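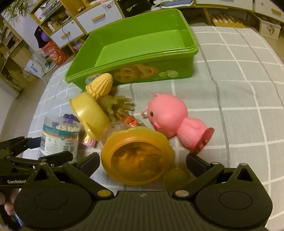

The Gravy Log

Wednesday, December 20, 2006
by R. H. T.

The complaint was number 312 for the year. It arrived in a padded envelope with the empty packet folded inside, and it was passed to me in the back kitchen because the letter mentioned viscosity. Letters that mention taste go to the front office and are answered with a coupon.

"Your brown gravy," it said, "used to hold a line when I dragged the spoon through it. Now it closes up. I have changed nothing. Please advise."

It was signed with a first initial I could not read and a street address in Kaltville, on the north side, eleven blocks from the plant.

I entered it in the log. Product, brown gravy mix, Omier, single packet. Lot code legible. Fault as reported, fails to hold line. Then I pulled three retained packets from the same lot and cooked them.

The method is printed on the back and I follow it as if I had never seen it. One cup cold water in a small saucepan. Whisk in the contents. Medium heat, stirring, until it boils. Reduce heat and simmer one minute. The back kitchen has a four-burner Laizer with the second burner calibrated, and I used the second burner. All three samples came to a boil within a few seconds of each other. I poured each one on a cold white plate, waited 30 seconds, and dragged a spoon through it.

All three held a line. I wrote that down too.

The standard reply in such a case says that we have tested the product and found it to be within specification, and that results may vary with cookware and heat source. I typed it. I read it over and it was correct in every sentence. I put it in the tray and took it out again before the mail cart came, and went to get the older lots.

We keep retained packets for 24 months. Past that they are supposed to be thrown out, but the shelf behind the water heater had been missed in several cleanings, and I found a carton there from before the change in starch. The change was made in March, five years back. Ellenico had bought the company the previous fall and supplied its own modified starch to all its plants. I had run the comparison myself. The new starch thickened at a slightly lower temperature and gave the same reading at serving temperature. There was a small difference after long standing, and I had put it in a footnote.

I cooked one old packet and one new. They held the same line on the plate at 30 seconds. At five minutes they held the same line. I set both pans at the back of the stove with the lids on, ate a sandwich, and came back at forty minutes. I warmed them on low and dragged the spoon again.

The old one held. The new one closed up, slowly, from both sides.

So she was letting it stand, or he was. I had been thinking "she" without any evidence, and I corrected that in my notes to "the customer."

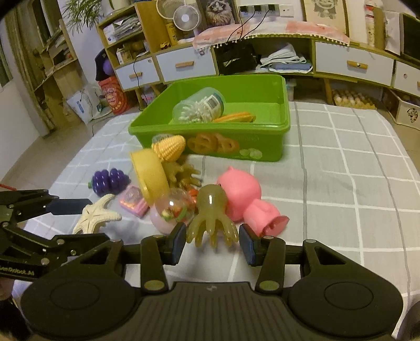

Octopus toy on the gray sheet, green bin behind.

I wrote back and asked for the procedure. The form we use for this has blanks for pan size, pan material, type of stove, and time elapsed between cooking and serving. I added one blank by hand, for whether the gravy was reheated.

The form came back in four days, filled out in pencil. Pan, one quart, enamel. Stove, gas. Elapsed time, 2 hours. Reheated, yes, twice. In the space for remarks the customer had written:

"I make it at four when I have the use of my hands. My sister gets in at six. If she is late it is warmed again. It was always fine until it wasn't."

I put in a request for bench time under shelf stability, which was close enough. The request asks for the number of samples and I put 19, as that was how many packets remained in the old carton. I wanted to use one old packet for every new one and not run short of either.

I bought an enamel pan, one quart, at the hardware store, and kept the receipt. The back kitchen is electric, so I did the first runs there and the later ones at home, where I have gas. Each run went the same way. Cook at four. Cover and stand two hours. Warm over low heat, stirring. Stand another half hour. Warm again. Plate, wait, drag.

The new packets failed every time. By the second warming the gravy had gone glossy and thin, and would run to the rim of a tilted plate before I could read the angle. The old packets stayed where they were put. They were a little dull on top and wanted a spoonful of water, but they held.

I should say how gravy works, for anyone reading the log who came over from sauces. Starch takes up water and swells. If it is stirred hard or kept hot too long the swollen grains break, and what they were holding leaks out. Modified starch is made to resist this. The Ellenico starch was made to resist it for the length of a dinner, and the specification says so. I had approved the specification.

I tried the easy corrections first. Less water, by two tablespoons, gave a gravy that was too thick to pour at four and correct at half past six. That might have been acceptable, but I did not like the first stage. It clung to the whisk in one piece. A teaspoon of flour added with the packet tasted of flour. A teaspoon of flour browned dry in the pan beforehand, before the water went in, tasted fine and held a line through the first warming but closed up after the second.

Then I quit covering the pan.

With the lid on, steam collects and drips back, and the drip is cooler and does its own small damage around the edge. With the lid off, a skin forms. A skin is counted as a fault on our score sheet, five points out of 20, and I had been trained to prevent one. I let it form. At six I stirred the skin in over low heat and it took a while to go, and there were specks, and then there were no specks. The line held. I stood it half an hour and did it again, and it held.

That was browned flour, no lid, and a slow stir with a wooden spoon in place of the whisk. I ran it on four more packets, on four evenings. I ate a good deal of gravy that week, mostly on toast.

The report went up on the usual form. Under recommendation I suggested one added line on the back of the packet, to read, "If making ahead, leave uncovered and stir gently when reheating." The answer was that the back of the packet was full. A new film plate was due after the first of the year and the suggestion could be submitted then. It was also pointed out that out of every 1,000 packets sold the number returned for this fault could not be expressed without a decimal. I had included that figure myself.

I wrote the customer on plain paper. I left off the coupon and then put it in.

"Brown one level teaspoon of flour in the dry pan over medium heat until it is the color of a paper bag. Take the pan off the heat and let it cool. Add the cold water and the packet and whisk. Return to medium heat and proceed as printed. When done, turn off the burner and do not cover. A skin will form. This is all right. At six, stir with a wooden spoon over low heat until smooth. If warming again, the same. The starch was changed in March of 2001 and the new one does not stand as long. You were correct about it."

I read the last two sentences several times. The front office has asked that we not discuss changes of ingredient in writing. I took a clean sheet and copied the letter without them, and it was a page of instructions from a company to a person who had asked a question and would still not know the answer. I mailed the first one. I walked it to the box on the corner and did not use the tray.

The reply did not have a complaint number as it did not come through the front. It was addressed to "Gravy" at the plant, and the mail cart brought it to me after trying one other department.

"Held at six," it said. "Held at seven-ten. She had a flat tire. Skin took longer to stir out than I have patience for, but I sat down to it. Is there anything to be done about the turkey kind?"

I had not considered the turkey. It is a lighter mix with more milk solids and it scorches. The enamel pan would be wrong for it, or at least a gas flame under the enamel would be. I checked the shelf behind the water heater. There were six packets of the old turkey and one that had been chewed at the corner.

I opened a page in the log. Product, turkey gravy mix, Omier, single packet. Fault as reported, none as yet. Then I filled the saucepan and looked at the clock, and it was ten to four, so I waited.

Contact the editor | Copyright 2006, all rights reserved by the author | Back to top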